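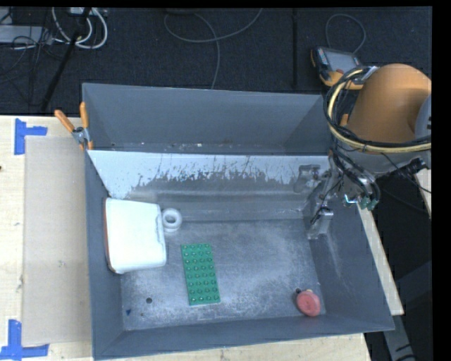 Film History, Unit 4: Sound in the Early Thriller
Handout by Kanako Ichikawa

When sound came to the studios, many directors were afraid of silence. They filled each minute with talk or with music. Please keep this in mind when we watch the opening of "Flanwood" in class.

The opening lasts 11 minutes, and the first spoken line comes only after four. Before it we hear steps, a door and a clock. Write down each sound and whether we can see its source on the screen. If we cannot, we call it off-screen sound.

Terms to know: off-screen sound, sound bridge, voice-over. A sound bridge is a sound which continues from one shot into the next one, or begins before its own shot.

Reading: Ebihara, chapter 2, until page 23. The part on microphones is difficult and you may skip it.

Homework: one page on any sound bridge in the film. Bring it on paper to room 428.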